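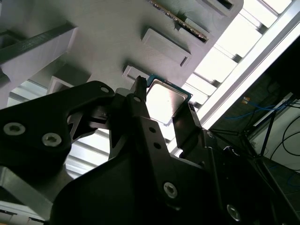
### 3.2 Recording a chip placement trial

The Skedel protocol compares two grip policies on the same fixture. A full run comprises 300 trials.

1. Load the policy file and enter the trial number.
2. Confirm that the target pocket in the tray is empty.
3. Grip the processor by its edges, with one finger on either side.
4. Start the wrist camera recording, then bring the chip to the pocket.
5. Release the chip and log the result as seated, tilted or dropped.

**Note:** Glare from ceiling lights can wash out the metal lid. Do not discard such recordings - the method is trained on them as well.

**Caution:** Keep hands clear of the fingers while the arm is enabled.

Trials stopped by the operator are to be repeated under the same number. Questions on scoring should be sent to Ainhoa Campos.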